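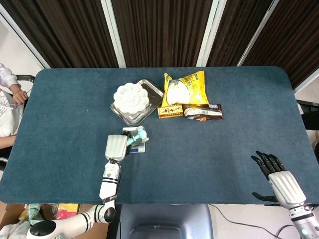

Joltadar parallel gripper on the left arm, Setano hand on the right.

Gripper or hand? Your questions about our bench trials
Updated Thu 24 March

What are you comparing?
Two ways of picking things up. The Joltadar is a parallel gripper: its jaws open, its jaws close, and that's your lot. The Setano is a hand with black jointed fingers and a thumb. We run both on the bench at Gentile, under the same Udasska controller, and we've been having a great time with it.

Why snacks and a toy mallet?
They're cheap and awkward, and everybody knows how they ought to be handled! A soft bag gives way when you squeeze it, a little box doesn't, and a flat wrapper hardly gives you an edge to get hold of. The mallet is the fun one, with a fat head at one end and a long handle to go wrong with.

Which one is easier to set up?
The Joltadar, by miles. Fitting it and getting it talking to the Udasska took us 26 minutes the first time, including a hunt for the right hex key. The Setano took most of an afternoon. Each finger wants its own limits, and the thumb has to be zeroed before the rest or you start again (ask us how we know).

Does the hand grip better, then?
On handles, we think so. It can come at a handle from above and below and close up around it, so you don't have to be perfectly lined up before you start. The parallel jaws are pickier about the angle, but once they're on something straight-sided they repeat beautifully. For small boxes I'd pick the Joltadar every time.
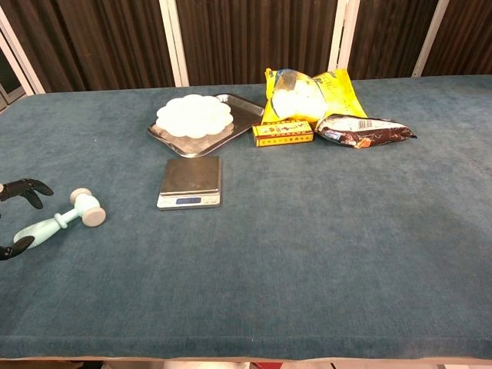
A reader wrote in to disagree: I've had a Setano since July and I wouldn't call it better on handles, only more forgiving. Mine will close on a handle at nearly any angle, but then the handle turns in the fingers when the arm speeds up. Try it at full speed before you tell people to buy one.

Fair point, and did you try it?
We did, and yes, we saw some of that turning too. Dropping the top speed on the Udasska helped a lot. So did closing the thumb slightly after the fingers, a trick I'm unreasonably pleased with. The full-speed numbers will go up once we've got enough runs to be worth reading.

How many grips have you logged?
142 so far, across both tools. That's enough to form opinions and start arguments, but I wouldn't hang a big purchase on it yet.

What's the scale for?
Set-down practice. Lowering something gently on to a small raised platform is a lovely test, far harder than dropping it anywhere on the cloth, and a heavy-handed release is easy to spot on the readout.

Can I use one of each on the same robot?
Yes, provided you give each arm its own profile in the Udasska. Don't copy the gripper's profile over and edit it. The hand has many more joints and you'll miss one.

Will you test suction as well?
We'd love to! The wrappers are crying out for it. We need to find a pump that doesn't drown out all conversation first, so suggestions are very welcome through the contact form.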